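Search this forum Enter keywords Go

Brushed or ribbed top for a repair bench?

**trarus_bench**
Replacing the worktop in the Mikville repair room. Choice is ribbed metal or a flat sheet with a rubber mat. Bench is 900 mm deep. Most jobs are desktop towers laid on their side, plus a few small power supplies. Which is easier to live with?

**ohmslaw9**
Flat, with a dissipative mat, bonded to earth through 1 megohm. Bare metal is a poor surface for live work. A loose board powered up on it will short through the solder side. Grooves also collect screws.

**kettlelead**
Disagree on the screws. A groove stops them rolling off the back. I have had a ribbed top for 14 months and lose fewer than I did on the flat one. The shorting point stands, but a board still in its case is on standoffs, so it does not apply to towers.

Glare is the bigger problem. Bright metal under a strip light throws white patches, and a black screw next to one is hard to find.
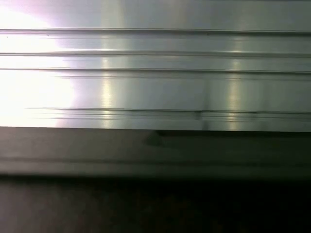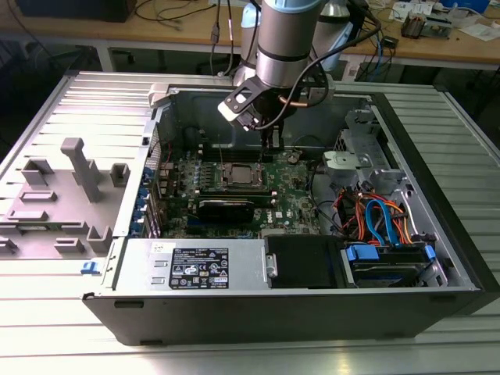
Grooved metal with the light on it, and a Dell tower on its side on a ribbed top, panel off.

Re: Brushed or ribbed top for a repair bench?

**ohmslaw9**
Glare is a lamp position fault. Move the lamp to the side and fit a diffuser. I would still not put a bare board on metal of any kind.

**pacheco_spares**
Check the groove width before ordering. The Nerkton sheet we bought in May has grooves too narrow for a cloth, so flux residue stays in. We clean it with a stiff brush and isopropyl alcohol. It takes longer than wiping a mat.

**kettlelead**
Wide grooves wipe out fine. That is a fault of one sheet.

**trarus_bench**
Thanks. Going ribbed for the left side, where the towers go, and flat with an earthed mat on the right for bare boards. The join will be at 40 cm from the vice.

**ohmslaw9**
Earth the metal half as well, directly to protective earth, and keep the mat lead separate from it.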